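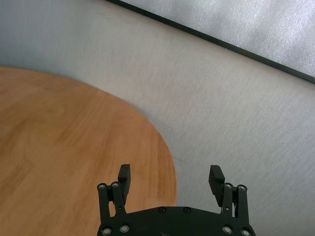

Huet project, progress report to the Goltitz fund
Period: to Fri 23 January
Prepared by: Jahangir Begum

The open day went ahead as planned, with 78 visitors over the afternoon. We ran the arm demonstration 14 times, on a round wooden table so that people could stand on most sides of it. Three runs were stopped early while we reset the gripper. Two teachers from Susex asked for a visit to their school, and we have offered a date in May.

Spending on the day came to £924, mostly room hire and printed handouts. The Flanex software update is still outstanding and will be covered in the next report. We are not asking for any change to the budget.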